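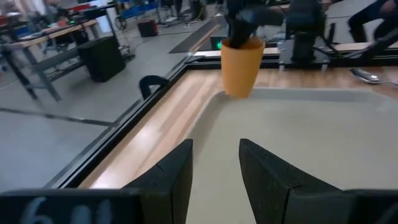
orange cup, big beige tray. the whole thread is basically these two

Right. Thread about trays because three of you asked and I can't type it out three times. Got 14 minutes before the bus so excuse spelling

1/ Background for the new lot. Small flat in Endorby, one table, table does everything. Breakfast, work, post, dinner, sewing. For years it was just a heap with a gap in it for a plate

2/ Then Kristine Umali (old housemate, you've all seen her spice drawer) left a tray behind when she moved out. Big shallow one. I put it on the table meaning to take it round to hers. That was February. Still haven't. Sorry Kristine

3/ The rule such as it is: eating things live on the tray. If its not on the tray it isn't for eating off. Post doesn't go on the tray. Keys DEFINITELY don't go on the tray

4/ Why it works for me - you can lift the lot in one go. Table wiped in ten seconds, tray back down, done. Before that I was shifting cups one at a time from one end to the other like a very slow board game

5/ Size. Go bigger than you think. My first try was a little round one from the market and it took one mug and a spoon and then I hated it. Measure the table, leave a strip of bare wood down one side for your elbow or your laptop, let the tray have the rest

6/ Low sides please. Tall sides = you knock your knuckles every time you reach for something, and crumbs go and live in the corners. Rounded corners wipe out with one swipe, square ones need a fingernail. Ask me how my evenings used to go

7/ Oliwia Borkowska asked about colours. I go for one family and stick to it. Orangey, peachy, whatever's near enough. Doesn't have to match, just has to look like it's met before. Bought mine from all over, the cups were 6 for a fiver off a stall
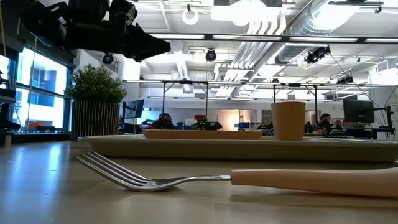
plate and cup on, fork still to go. plant at the back where it always is

8/ Cups: no handle. I know, I know, tea. But no handle means they sit close together and nothing gets hooked by a sleeve. Mugs are in the cupboard for tea, calm down

9/ Plate goes down first, then cup to the right of it, then cutlery last. I used to do cutlery first and it ended up under the plate every single time

10/ Forks. Mine have the chunky coloured handles, peach, nice to hold, bit fat for the drawer divider. So I took the divider out. Shirley Mottram was horrified. Drawer's fine Shirley

11/ The plant stays BEHIND the tray, not on it. Tried it on. Leaves in the butter. Behind the left end it gets the window and keeps out of everyones dinner. Turn the pot now and then or it grows lopsided

12/ Speaking of the window, beige shows nothing in that light. Had a black tray for a bit and you could see every fingerprint going back to my childhood. Beige or greyish, can't recomend enough

13/ Karim Zoubi wants to know if you can eat straight off the tray. You can eat off whatever you like Karim. I take the plate off, put it on the table, eat, put it back. Feels more like a meal

14/ Cleaning - warm water, bit of washing up liquid, soft cloth. Don't leave it in the sink overnight, mine doesn't even fit in the sink so that's that sorted. Dry the underneath too or you get a ring on the wood

15/ Oh and if your table's made of joined planks like mine, run a dry cloth along the joins while the tray's up. Horrible what comes out. Mostly toast

16/ 248 of you liked the cupboard thread so I suppose I'll do the drawer next, divider argument and all. Bus is here bye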